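4. The bench, and how we ended up sharing it

4.1 Where the work happens

I should say up front that I wasn't hired to study robots. I came to Plelberg to look at how people on the small-goods line split up their shifts, and the robot cell was going in right when I got there, so of course I ended up spending most of my time next to it (the coffee was closer, too). What I write in this section comes from my own notes and from sitting with the crew while they worked. I've left everybody's names out, as they asked.

Plelberg takes in returned household goods, mostly kitchen pieces, cloths and storage bins, and gets them ready to go out again. The old job was simple to describe and hard on the shoulders. You stood at a long bench, picked up a thing, looked it over, folded it or wiped it, and put it in the right bin. On an ordinary day the room handled 3000 pieces. The crew on that line was 13 people when I arrived in March, and it was still 13 when I left, which surprised me a little. I had come in expecting to write a paper about people leaving.

The two-armed unit came from Flevach, and the software that schedules it is called Altis. Everybody on the floor calls the whole setup Altis, arms and all, and I gave up correcting them by the second week. I'll do the same from here on.

4.2 The tape

The first real change was the tape, and I don't think anyone in the planning meetings saw it coming! The work surface under the arms is marked off into big squares with blue tape, and the squares are how people and machine talk about where things are. Before, you'd say "over there by the stack." Now you say "left, second row." Within a couple of weeks I heard people using square talk at the other benches too, where there is no tape at all, and one woman told me she'd caught herself doing it at home with the dinner plates.

Some of the older hands hated it. Their point was a good one: a person at a bench uses the whole bench. You push the slow stuff away, keep the easy stuff near your belly, and the layout moves around all day long. With the squares, the layout is settled before you sit down, and settling it became a job of its own. The crew calls it "dressing the table." It pays the same as sorting, and for a long time it wasn't written down anywhere, so whoever did it got no credit on the shift sheet. That bothered people a lot more than the arms did.

I sided with them on this, and I still do. Dressing the table well takes skill. You have to think about how a bowl leans, which way a cloth has bunched up, whether the bin is close enough to be handy. The folks who were best at it were the same folks who had been quick sorters, and they were using the same know-how. It just didn't look like work to somebody walking past. Figure 3 gives the view down onto the table, with the base of the robot at the top.

4.3 Cloths, and who gets them

Soft things were the sore spot the whole time I was there. Over the stretch I logged, the crew marked 783 pieces as "hand back," meaning Altis passed them over to a person, and 580 of those were cloths. I don't want to lean too hard on that number (my log has gaps, mostly lunch). Still, it matches what everyone told me: hard goods went to the arms and cloths came back to people.

So the mix of the day changed. A sorter used to get a bowl, then a cloth, then another bowl, and the easy ones gave your hands and your head a break. Now the easy ones were mostly gone. Several people said they were more tired in the evening even though they lifted less, and they had trouble explaining that to the floor lead, who was looking at the lifting figures and feeling pretty pleased. Sekiguchi, the sister site, had gone through the same thing earlier and had started swapping people between cloths and table dressing every couple of hours. Plelberg copied the idea, and the grumbling did go down, though I heard plenty of it about the swaps themselves.

Figure 3. The taped work surface at the Plelberg cell, with a bunched lavender-purple cloth in a square on the left and a pale mint-green bowl on the right, next to a frosted plastic bin.
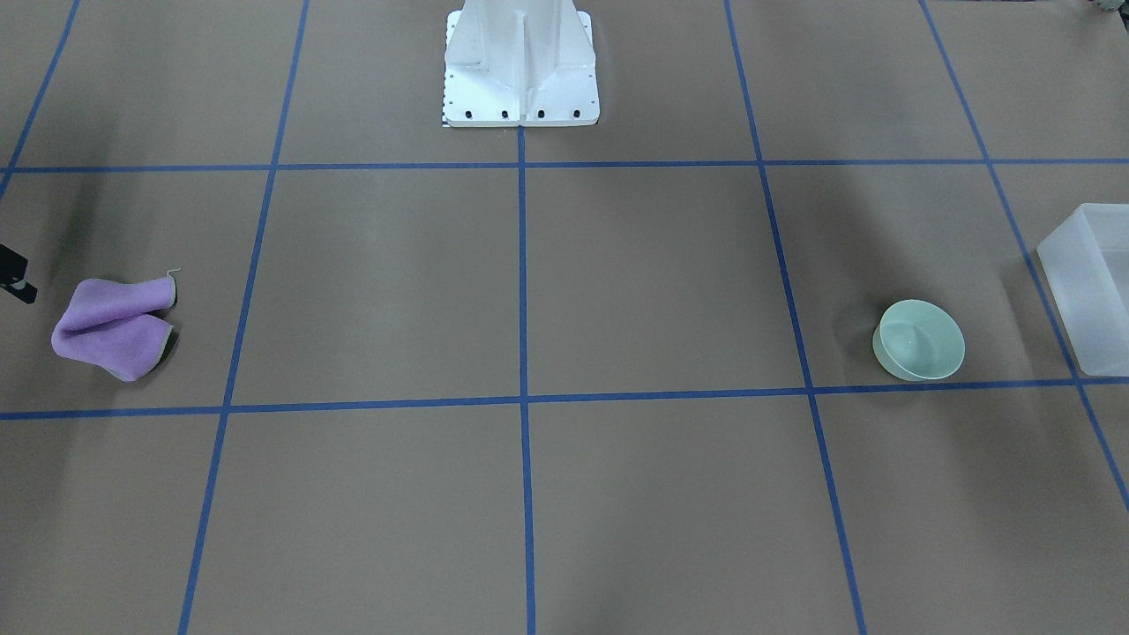

4.4 What went on the shift sheet

The sheet got a new line in the end, "table," with a box for your initials. It took three tries to get the wording right. The first version said "robot support," and the crew flat out refused to sign it. They said they weren't supporting anything, they were setting up the work, and I thought that was fair. The second version had a box so small you couldn't fit two letters in it. The third one stuck, and it was still in use on my last visit, with initials in nearly every box.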